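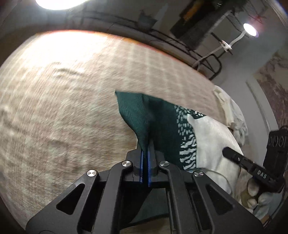 7 Nov 2021

Cloth handling, second bench. The session was stopped early on account of a fault in the left gripper, and this entry records what is known so far.

The left gripper failed to release on command. The operator gave the open signal twice, the display on the Stendik controller reported the jaws as open, and the jaws remained closed on the fabric. The operator then released the handle, stepped back and pressed the stop, as the procedure requires. No injury occurred. The garment was freed by hand after power had been removed, and shows a small pulled thread near the hem. It has been set aside and labeled.

The log lists 43 grasps before the fault. The count for the day was to have been 50. Motor current rose on the last 8 of them, and the alarm limit was never reached. The limit had been set in March for the older Imex pads, and it was not reviewed when the present blue pads were fitted. That is an omission on our part and is entered here as such.

Of greater concern is the false reading. The controller takes its position from the motor side, so a slipping coupling would show open jaws whatever the fingertips were doing. Clondix was asked by letter whether a sensor can be placed on the linkage itself. No reply has been received.

The screws at the joints were checked with the power off and none was loose. Lint was found behind one pad and removed. It is not considered the cause, although it will be looked for at each change of cloth from now on.

The left unit is withdrawn from use. The right unit may be run alone, on flat pieces only – no folding, and no work with a hand inside the reach of the jaws. The spare coupling is held at the Pasaribu store and has been requested. Once fitted, it is to complete 1000 empty cycles before any fabric is placed on the bench again.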